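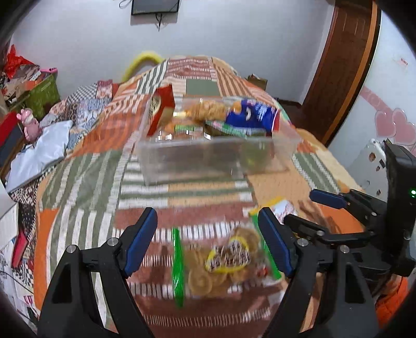 ## La chanson de Filska

J'ai appris la chanson du retour un jeudi de septembre, sur le ferry de Filska, et je la chante faux depuis ce jour-là avec un bonheur total !

Nous étions 19 dans la chorale, entassés sur le pont arrière, et la cheffe avait décidé qu'on répéterait malgré le vent. Elle distribuait des feuilles traduites du dialecte de l'île – trois couplets, un refrain, et une note en bas de page qui disait seulement « ralentir comme la marée ». Personne ne savait ce que cela voulait dire. On a essayé quand même, et au deuxième refrain un vieux passager s'est levé de son banc pour battre la mesure sur la rambarde.

– Plus lourd, le troisième temps ! criait-il. Vous portez un filet, là, pas un bouquet !

Alors on a porté le filet. Les basses sont descendues si bas que je les sentais dans mes semelles, les altos ont trouvé une petite plainte que la partition n'indiquait même pas, et tout d'un coup les paroles françaises, que je jugeais un peu raides à Durow, se sont mises à respirer. « Rends-moi la rive, je te rendrai le sel. » Quelle phrase !

Le vieux monsieur connaissait une autre version, celle de Zanero, où l'amoureux ne revient pas. Il nous l'a chantée seul, les yeux fermés, dans une langue dont je ne saisissais qu'un mot sur dix, et j'ai pleuré comme une gamine (la soprano à côté de moi aussi, elle a prétendu que c'étaient les embruns).

Le soir, dans la salle des fêtes, il y avait 400 personnes. On a donné les deux versions à la suite, sans pause. Au dernier refrain, toute la salle a ralenti avec nous, et j'ai cherché le vieux passager des yeux. Il était debout au fond, près de la porte, et il battait le troisième temps contre le mur.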